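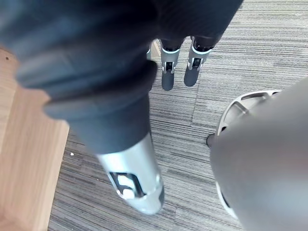
Down at carpet level, March 1, 2022

So the carpet is in! I know, I know, I've been going on about this since December and a few of you have probably stopped opening these posts when you see the word "flooring" in the title. But it's down, it's tacked, the door closes over it (more on the door in a minute) and I have been walking around on it in my socks like a kid at a sleepover.

For anyone new, we moved to Zisutley with a big plan to have hard floors everywhere. I had a whole folder of saved pictures. Pale boards, one nice rug, bare feet in the morning. And then we spent one winter in this house and I discovered that the big room sits over a crawl space and the floor in there gets so cold you can feel it through slippers. I put down a rug. I put down another rug on top of the edge of the first rug. I tripped on the place where they met pretty much every day, sometimes while carrying coffee, and at some point I said the word carpet out loud and that was that.

I went to Karabulut first, the place out past the feed store, and they could not have been sweeter. They let me take home as many samples as I could fit on the passenger seat. If you do this, please lay them on the floor! I had mine propped against the wall for a week and they looked completely different from how they looked lying flat with the lamp on. Half of them I'd already ruled out came back into the running once I put them where carpet goes.

It came down to two. One was called Ratine, and it was gorgeous, all little loops and nubs, and I wanted it so badly. Then I dragged a kitchen chair across the sample and a loop came up, just one, sticking up there like a hair out of place. I tucked it back down. I dragged the chair again and got another one. Goodbye, Ratine, I think about you often.

The other was Tremer, and Tremer is what we got. It's lower and plainer than I thought I wanted. But chairs slide on it, things with feet stand up straight on it without wobbling, and I can get down on the floor to sort laundry without getting back up with a pattern pressed into my knees. The whole room came to 201 square feet, which was less than I'd guessed, and the pad underneath was an extra $103 that I grumbled about and would now pay again without blinking. Get the good pad. I don't care what you skimp on up top.

Okay, the door. We knew the carpet plus the pad would be higher than the old floor and we still somehow didn't check the door until the day before. It scraped. It didn't just scrape, it stopped dead halfway open. So off it came, onto two sawhorses in the driveway, and a strip came off the bottom with a borrowed saw while I held the other end and made unhelpful noises. It's a tiny bit crooked now if you crouch down and look. I've crouched down and looked more than I should have.

A few things about the first week, in case you're about to do this too. It sheds. I vacuumed after the first day and emptied the canister and thought I was pulling the whole carpet up, but the installer had warned me and it's already slowing down. Dark clothes pick up every bit of it, so my navy robe has basically become a lint roller with sleeves. The smell hung around for a few days with the windows cracked. And vacuum slowly! I used to race through a room, and the slow way takes almost 20 minutes in there, but the fuzz comes up so much better.

I still haven't decided what to do along the wall by the window, where there's a gap under the baseboard that the old floor used to hide. Quarter round would do it but I'm not sure I like it against carpet. Maybe I just paint the gap and forget about it? If you've dealt with this, leave me a comment, and if you have a picture of how yours came out, even better.

Also both of the old rugs are rolled up in the hallway right now if anyone local wants them. They're clean, they have plenty of life left, and the bigger one has one corner that curls up no matter what I put on it. I'd love to have my hallway back.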